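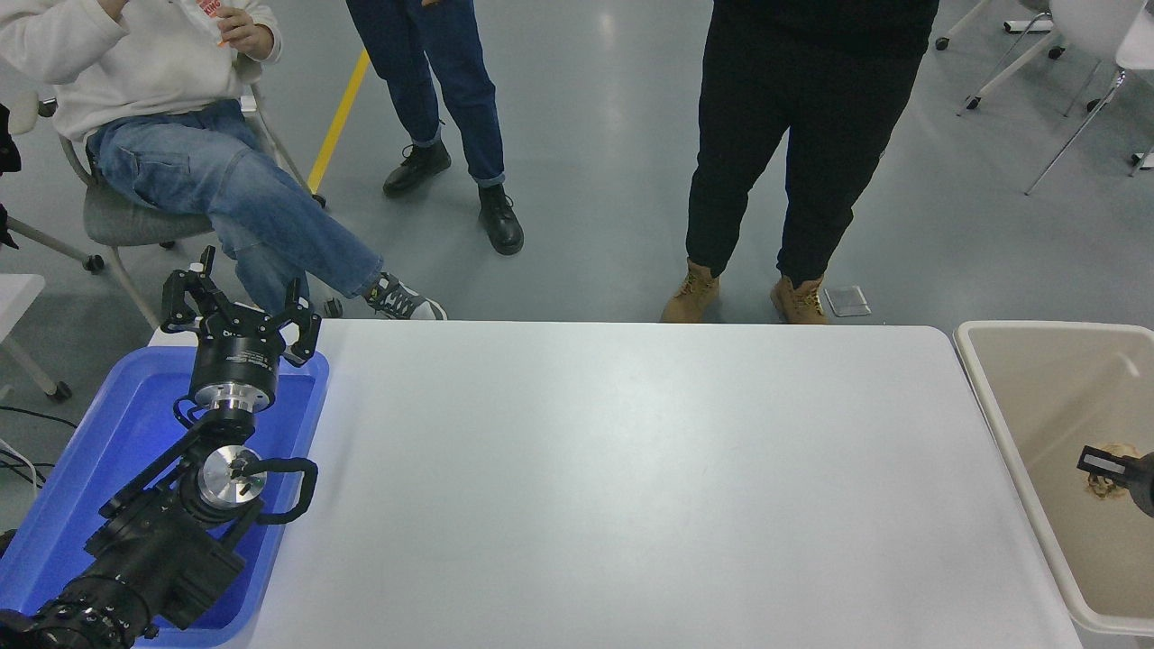
Session 4: Sorting a Table into Trays and Bins

Welcome back, everyone, and thank you to those of you who stayed late last time to put the chairs in order. We'll spend this session on the sorting station, which sounds like the dullest corner of any packing room and is (I promise) my favorite.

A station needs a table, a tray and a bin. The tray holds what you want to keep flat and easy to see. The bin takes whatever can lie in a heap. Put the tray on your weaker side, so your better hand does the longer reach, and leave the middle of the table for the item you're deciding about.

Elsa Kiiskinen, who taught this course before me, used to have her groups sort 40 small items, then swap tray and bin and do it all again. We'll do the same after the break. Please write down both times, even if the second one embarrasses you!

Some words for your notes:
Reach: how far your hand travels from item to tray.
Rim room: the space between a bin's rim and the top of the heap.
Stray: anything left on the table when you think you've finished.

Reading before we meet again: Ojala's handout on bin sizes, the first half. Bring a pencil.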